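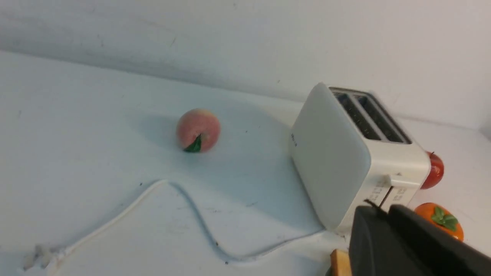
Efren Espiritu
@efrenespiritu
October 16, 2026

Toaster thread, as requested by the two people who replied to my post on bread storage. Subject: thick-cut white sandwich bread in a basic two-slot pop-up. Most complaints I read about this class of toaster are loading problems.

Efren Espiritu
@efrenespiritu
Start with the slot. The number that matters is the clear width between the guard wires, and it is smaller than the opening at the top. Measure it unplugged, with a strip of folded card. Do not put a metal ruler in there.

Efren Espiritu
@efrenespiritu
The old Grulto on my counter had a 32 mm opening. Usable width was a good deal less. The box gave only the larger figure, and I bought bread to match the box for most of a year.

Efren Espiritu
@efrenespiritu
Second number: slice thickness. Measure at the crust and again in the middle. Sandwich loaves sag in the bag, so the lower half of a slice is often wider than the top. If one edge is fatter, put that edge at the top, where you can still get hold of it.

Efren Espiritu
@efrenespiritu
Loading. Hold the slice by the crust, near a corner. Crumb compresses and stays compressed, and a dented patch browns at a different rate from the rest. Crust takes a pinch much better. 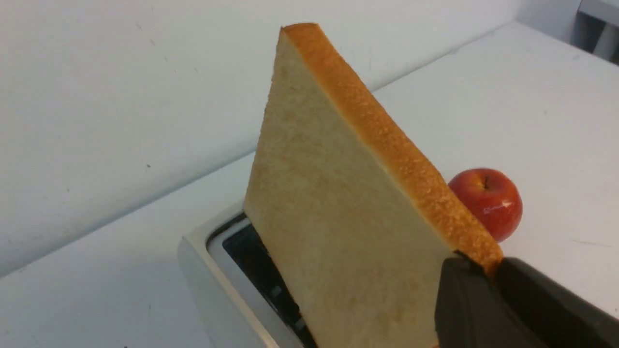 Efren Espiritu
@efrenespiritu
Corner first is fine for getting a tall slice started. Once the low corner is in, rotate until the bottom edge is level and let it down onto the carriage. If you press the lever while the slice is still on a diagonal, it can wedge under the guard wires and stop the carriage on the way up.

Efren Espiritu
@efrenespiritu
A wedged slice is the main cause of smoke in the toasters people have asked me to look at. If the carriage will not rise: cancel, unplug, wait, then lift the bread out with wooden tongs. In that order.

Efren Espiritu
@efrenespiritu
Uneven browning, one face pale. On many cheap models the slice leans toward one side, because the guards do not center it well. Turn the slice around and run it again. If the same side of the slot stays pale, an element is weak or dead. If the pale face moves with the bread, it was the bread.

Efren Espiritu
@efrenespiritu
Eduardo Estrella asks whether a single slice should go in the left slot or the right. Check for a marking near the lever first. Some models sense temperature on one side only, and a lone slice in the other slot comes out darker or lighter than the setting suggests. No marking, then toast one in each and compare.

Efren Espiritu
@efrenespiritu
Browning test, for anyone who wants numbers. Seven slices from one loaf, same setting, one after another, with no pause. Write down the time for each. On a plain timer the times stay flat and the toast gets darker. On a thermal control the times get shorter.

Efren Espiritu
@efrenespiritu
My bread for this was the thick white from Gaillard. It is consistent end to end, apart from the heels. I tried the Trerunis loaf in February and gave up – the slices varied too much to tell me anything about the toaster.

Efren Espiritu
@efrenespiritu
Placement. Long side parallel to the table edge or lever toward you, either works. I prefer lever toward you, so that both slots run away from you and you can see down each one while loading. Keep the wall at a distance and leave nothing overhead. Cabinets count.

Efren Espiritu
@efrenespiritu
Cord. Route it away from the lever side if the outlet allows. If it has to leave from the front, as it does on some housings, take it off to one side, flat, and out of the path of your sleeve. A standing loop of slack is easy to catch with a plate.
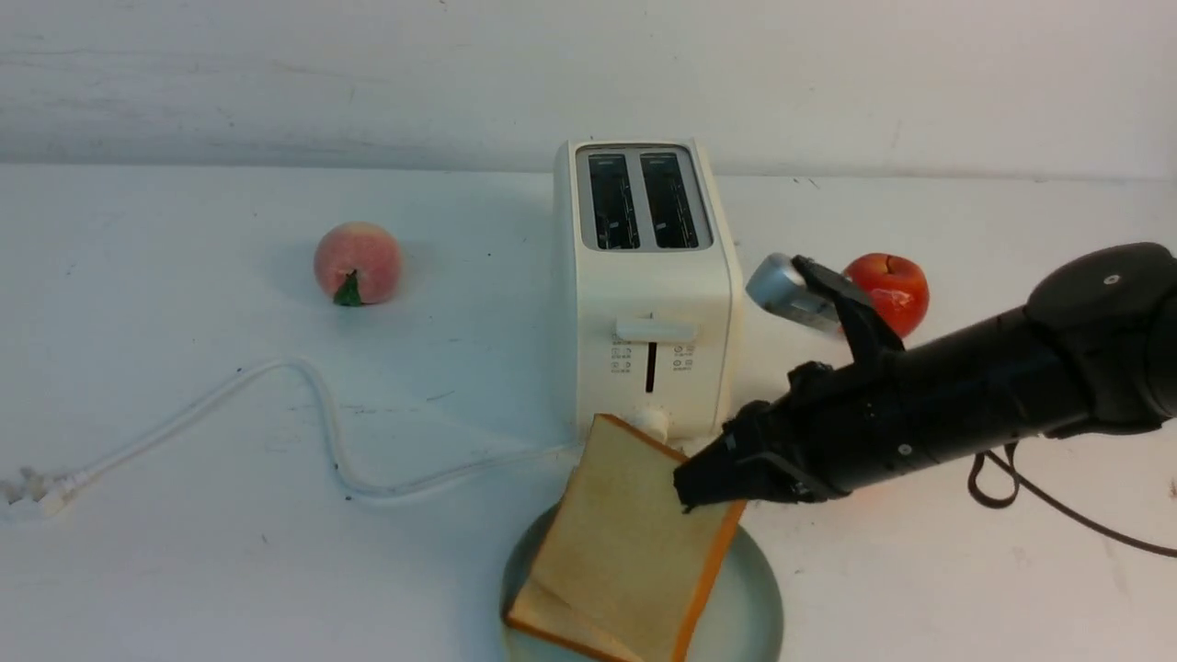 Lever side, cord going off to the left. The raised loop is the part to flatten.

Efren Espiritu
@efrenespiritu
Crumbs. Pull the tray if there is one. If there isn't, unplug, let it cool completely, turn it over above the sink and tap the housing. Do not shake it hard – the element wires are thin and the mica cards behind them crack.

Efren Espiritu
@efrenespiritu
Several of you asked about the Grimis bread guide, the folding rack that holds a slice upright over the slot. I have not used one. From the drawings it adds height, and I would want to know what it does near the heat before leaving it in place.

Efren Espiritu
@efrenespiritu
Bagels next, once I have found a set of calipers that opens wide enough. Send slot measurements if you have them, with the model year.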